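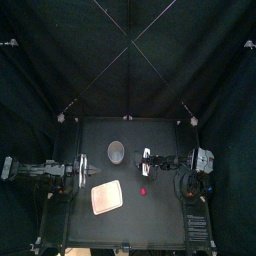
Vintage two-stroke racers: keep the points or go electronic?

zulema_riquelme
Hi everyone, I've been reading here since May and finally have something worth asking. I picked up a Hulton 448 twin last year (the old road racer, with the drum brake up front) and I'm hoping to run it in the classic class at Rirnbridge. It starts well and pulls beautifully up to the middle of the range, and then it gets ragged, like it's clearing its throat. I've cleaned the carbs twice, fitted fresh plugs and put a new condenser on each side. My uncle raced one of these and swears the points are fine if you set them properly, but half the paddock seems to have gone over to the Soylu electronic kit. I'd love to keep her original, but I'd also love to finish a race! What would you all do?

slowhandpete
Welcome, Zulema! Lovely bike, and I'm a little jealous. I ran points on mine for 4 seasons and then put the Soylu kit in, and I'd never go back. The timing stays where you put it, the bike starts on the second push, and I get to drink my coffee in the morning instead of crouching there with a feeler gauge. Keep the old plate in a box with a label on it, and whoever owns her next can put it all back.

Skotby_Twin
Well, I'm going to disagree with Pete, and he knows I do it with affection. Ragged at the top on a Hulton is worn crank bearings on the ignition side nearly every time I've seen it. The shaft wobbles, the gap wanders, and you chase your tail for weeks. Put an electronic kit on and it'll hide the trouble until the bearing lets go halfway around a fast corner. Grab the end of the crank and see if it moves up and down. If it does, the engine has to come apart, and there's no kit that will save you from that.

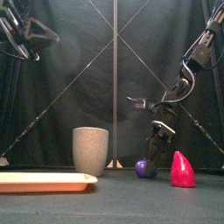
Two arms over the dark tabletop, black cloth behind.

slowhandpete
Fair point about the bearings, I should have said to check those first. I still think she'd be happier with the kit once they're sorted out.

mags67
Before anybody splits any cases, what main jets are you running? Mine came with 85s in it, which somebody had put in for a much warmer track, and it did exactly what you're describing. Also take a look at the fuel tap. The old ones silt up and will feed the engine just fine until you ask for everything at once.

zulema_riquelme
Oh, you're all so kind, thank you. I went out to the garage after supper and there is a tiny bit of movement at the crank, which made my heart sink a bit. I haven't looked at the jets yet, Mags, but the tap came off and the screen was pretty brown. I'm going to clean that and try her again before I do anything drastic.

Skotby_Twin
Any movement you can feel is too much, I'm sorry to say. Please don't race it like that. Send me a message and I'll give you the bearing numbers I used.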